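Audiobook listeners board > Fantasy series > The Laxdal books: is the new narrator a mistake?

Huiling Xue
March 31, 2024
Hello all. I have finished book four of the Laxdal series by audio and I would like to hear other opinions. The first three books were read by one man with a deep, slow voice. In book four there is a new reader, a woman, and she is much quicker. I needed two chapters before I could follow who was speaking. The old gatekeeper, for me, was always tired and kind. Now he sounds angry. Did the publisher explain the change somewhere? I have searched on the Andley page and found nothing.

Ewan Tomoana
No explanation that I saw. I gave up at chapter 6 and bought the paperback.

Digby Mudgway
I like her better, sorry. The first man did all the women in the same whisper. And the gatekeeper IS angry in book four, his son has been taken to Sivomcombe. Read the text.

Huiling Xue
Thank you Digby. I did read the text, in print, before I listened. He is angry in one chapter only, when the letter comes. In the others he makes soup and complains of his knees. I accept your point on the whisper.

I should say that I listen mostly while doing other things, so perhaps I miss some small things. Book four is 46 chapters and I heard nearly all of it this way.

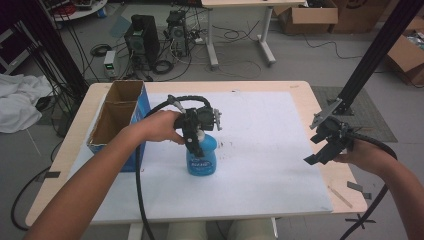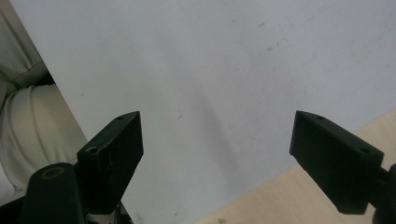

Tetteh Agyeman wrote to me privately that the speed setting helps, and that at 0.9 her reading comes very near to the pace of the old one. I tried it last night with the chapter of the frozen harbour. It is better for the descriptions, but in the dialogue she begins to sound sleepy. So I change it up and down, and this is tiring.

Ashton Trevaskis
Which app are you using? In Esico you can save a speed for each book but not for each chapter. I asked them for it, never got a reply.

Huiling Xue
Yes, Esico. I did not know it could be saved at all -- where is this setting?

Ashton Trevaskis
Hold your finger on the cover, then "playback".

Ewan Tomoana
My problem isn't the speed, it's the names. Three books of one pronunciation and now the capital city has a different stress. Somebody should have given her a list.

Digby Mudgway
The author said at a reading that the first man had it wrong from the start.

Ewan Tomoana
Then they had three books to tell him.

Huiling Xue
Digby, do you remember where this reading was? If there is a recording I would listen to it gladly.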